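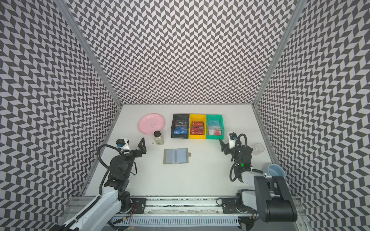 A pink plate and a small glass jar with a black lid, in front of a chevron pattern.

Reference > Design and Ornament > Patterns > Chevron

Chevron is a pattern made of short slanted lines or shapes which meet at a point and form the letter V. When many V shapes are put side by side, they make a zigzag. The word came to English from French, where it was used for the rafters of a roof. The pattern is known from very old pottery, and it is still common on floors, cloth, wallpaper and road signs.

Chevron and herringbone

The two names are often mixed. In a chevron floor the ends of each piece are cut at an angle, so the pieces have the shape of a parallelogram and meet in a straight line. In a herringbone floor the pieces are plain rectangles, and the end of one piece touches the side of the next. Herringbone wastes less material. Chevron needs more careful cutting, and for this reason it usually costs more.

In cloth, herringbone is a kind of twill weave in which the direction of the slant changes after a certain number of threads. It is popular for coats and jackets.

In heraldry

On a coat of arms the chevron is one of the basic figures. It may stand alone or with two or more of the same kind. A narrow one is called a chevronel. Military rank marks on the sleeve use the same shape, in some countries with the point up and in others with the point down.

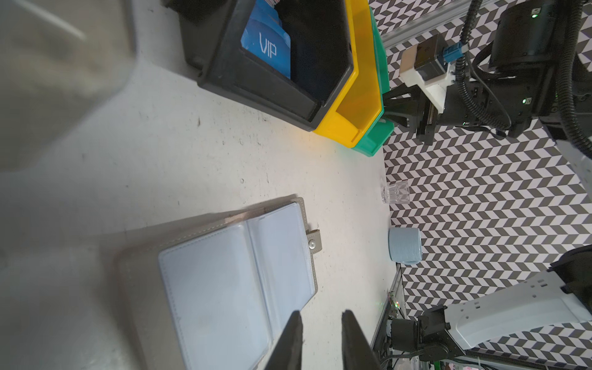

Open card holder with clear sleeves and a snap tab; black-and-white chevron behind.

In interior decoration

Black-and-white chevron gives a strong contrast, and on a large wall it can look as if it moves. Decorators therefore often keep the furniture plain, or use the pattern on one wall only. The direction is also important. Vertical columns of zigzag make a room seem higher, while horizontal rows make it seem wider.

The wallpaper maker Cuypers offered a chevron paper called Broncombe, which was sold in 8 color pairs. The designer Nam-gil Cho drew it with a slant of 30 degrees, less steep than in most papers of this type. A later tile version, Plurnivari, was made for bathrooms and small kitchens. The sample book of the firm has 325 papers, and chevron patterns have their own chapter in it.

Hanging chevron paper is more difficult than hanging stripes. The points must meet at each seam, and a small error at the first strip becomes larger across the wall. It is usual to begin from a vertical line drawn with a level.
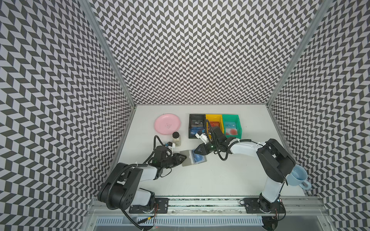

Cillumon Reference, Department of Pattern and Ornament

See also: Herringbone; Zigzag; Parquet; Twill; Heraldic figures

Filed under: Geometric patterns, Wall coverings, Floors

We use cookies to remember your reading settings. Accept | Manage choices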